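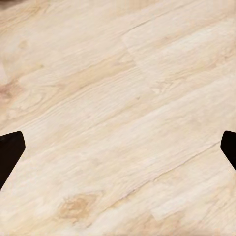
*Pale wood-grain surface, ivory to light tan, grain on the diagonal.*

**March 23, 2020 - finish bench, yellowing on pale floors**

Continuing the ash series for the Drirton floor. The question has not changed since November: which clear finish keeps the color of raw ash closest to where it starts, and how much of the shift is there on day one as opposed to later.

Boards all come from the same Kasiveck delivery, batch 1224. Batch 2481 is on the rack but has more brown heartwood in it and I am keeping it out of the comparison. Anyone who needs scrap for router setups, take it from 2481 and leave the other stack alone.

**Prep**

All boards sanded with the same sequence, last pass by hand with the grain. Vacuumed, then wiped with a dry cloth. No tack cloth this time. The last round had two small spots where the water-based coat pulled back from the surface and I suspect residue from the cloth. Not proven. If the spots come back without it, the next suspect is the silicone spray used on the planer bed.

Raised the grain on the water-based boards with a damp sponge, let them dry overnight, knocked back lightly. The oil boards did not get this step. That makes the two groups slightly different under the finish, but it is how each product would be applied on site, so I left it.

Each board has one end masked before coating and a second strip covered with foil after coating. The masked end gives raw wood that ages with the rest. The foil strip gives coated wood that gets no light. Comparing the two against the open area separates finish color from light color, at least on paper.

**Finishes on test**

| Mark | Finish | Coats | State |
|---|---|---|---|
| A | none, control | - | in window rack |
| B | Nimri water-based matte | 3 | in window rack |
| C | Nimri water-based matte over white primer oil | 3 | curing |
| D | hardwax oil, natural | 2 | in window rack |
| E | hardwax oil, white pigment | 2 | in window rack |
| F | oil-modified polyurethane, satin | 3 | in window rack |

F is in there as the bad case. It goes amber as soon as it is wet and stays there. Useful for checking that the meter and my eye agree on direction.

**Readings**

Color taken with the Zisen handheld, three positions per board, averaged. The positions are marked on tape along the edge so the head goes back to the same place. On ash this matters more than expected. Moving the head sideways from earlywood onto a latewood band changes the reading more than a full coat of B does. The November numbers were taken without fixed positions, and I would not use them for anything except a rough ranking.

The meter was calibrated on the white tile before each board. The tile had a fingerprint on it when I took it out of the case. Cleaned it and repeated the first two boards. Please hold the tile by the edges.

Results after 7 days in the window rack:

- A: slight warm shift on the open area, almost nothing under the foil.
- B: close to A in both areas. By eye I can't separate B from A except by sheen.
- D: clear warm shift on application, then little movement. Reads as "wet wood" color.
- E: lightest of the set. Pigment has collected in the open pores and shows as fine white lines at low angles.
- F: amber from the first coat, a bit more now. Foil strip has darkened too.

F darkening in the dark is the expected behavior for an oil-modified product. The foil strip on F may recover some when uncovered. I will pull the foil on half the strip next round and see.

**Notes on E**

The white lines need a decision. On a small board at arm's length they look deliberate. Over a whole room with light coming in low from one side they could read as dust in the grain. Buffing harder after the second coat took some out, but it also left lighter and darker patches where the pad turned around at the board ends. A softer pad might do it. So might wiping the first coat across the grain before the final wipe along it.

Lap marks are the other problem. I stopped halfway down one board on purpose, waited, and started again. The overlap is visible as a lighter band, and a second coat did not hide it. On site this means full-length runs with a wet edge, and no stopping for phone calls.

**Notes on C**

Primer oil under a water-based topcoat needs the full cure time before coating. I scratched a cross-hatch in an offcut that had been coated early and pulled tape off it. The topcoat came away in flakes at the corners of the cuts. The board in the test is being given the full time from the can, then the same tape check on its offcut before it goes in the rack.

**Sheen**

B dries flatter than the matte hardwax. Walking a wet sock over both boards left a mark on D that took a few minutes to fade. B showed nothing. Black rubber heel marks are the reverse - they wipe off D with a little soap and need a white pad on B, which then leaves a faint shiny patch. Neither is a reason to drop a finish, but the Drirton entry hall gets a lot of shoes.

**Open items**

- Tape check on C offcut, then rack it.
- Turn all boards end for end in the rack. The window side gets more light than the wall side and I forgot to rotate at the halfway point.
- Half foil strip off F.
- Second E board, softer pad, cross-grain wipe.
- Ask Kasiveck whether batch 1224 was steamed. The control moved less than ash normally does here.
- Order masking tape. The cheap roll bled on D and the raw end has an oil line under it.

Rags from D and E are in the water bucket by the back door, lid on.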